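El brazo de Plostemness

Dos años en un taller compartido y una montaña de piezas torcidas. Un brazo robótico hecho en casa, o casi.

Entrar en Plostemness es pisar virutas. Taller compartido, 90 metros cuadrados, una fresadora que tose, dos impresoras 3D que no paran ni de noche. Al fondo, el rincón de Seon-mi Um y Arwel Harries. Café frío. Tornillos en tarros de mermelada.

Empezaron en septiembre, hace ya 2 años, con la idea de montar un brazo que sujetara cosas finas. Papel, chapa, tela. "Lo gordo lo agarra cualquiera", dice Um. Ella venía de arreglar máquinas de coser; él, de nada parecido. Daba clases de música.

El primer prototipo, todo impreso. Se doblaba con mirarlo. El segundo, con motores de segunda mano comprados a Hedier, una tienda que ya cerró, movía bien el codo y fatal la muñeca. Gastaron 1000 euros antes de que levantara nada. Harries guarda los tickets en una caja de zapatos, no sabe muy bien para que.

Lo que lo cambió todo fue el metal. Soportes doblados, con sus agujeros en su sitio. Aiguo Qin, que comparte banco con ellos, les enseñó a leer planos en chino: primero las notas de tolerancias, luego las cotas, luego otra vez las notas. Um se hizo una chuleta y la pegó a la nevera. Harries tardó más. Pidió una pieza en espejo y hubo que tirarla entera.

La cámara va en la muñeca, sobre un soporte blanco impreso. Versión 73, según la carpeta del ordenador. Exagerado, pero asi trabajan: cambian un radio, imprimen, prueban, a la basura. La lente apunta hacia abajo, hacia el plano.

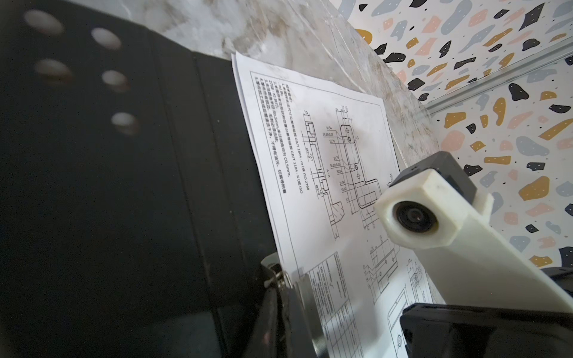 Con las hojas hay que ir despacio. Demasiada fuerza y se arrugan; poca, y al suelo. Um ajusta la corriente de los motores a mano, con un potenciómetro sacado de un amplificador viejo. Qin dice que es una barbaridad. Funciona, dice ella, y sigue a lo suyo.

Queda el software, que lleva Harries y va con retraso. Queda también el cableado, un nido. ¿Venderlo? Ni hablar, de momento. Quieren publicar los archivos cuando la muñeca deje de temblar y que cada cual se apañe.

A las nueve se apagan las luces del pasillo. La impresora sigue, capa a capa, con otro soporte.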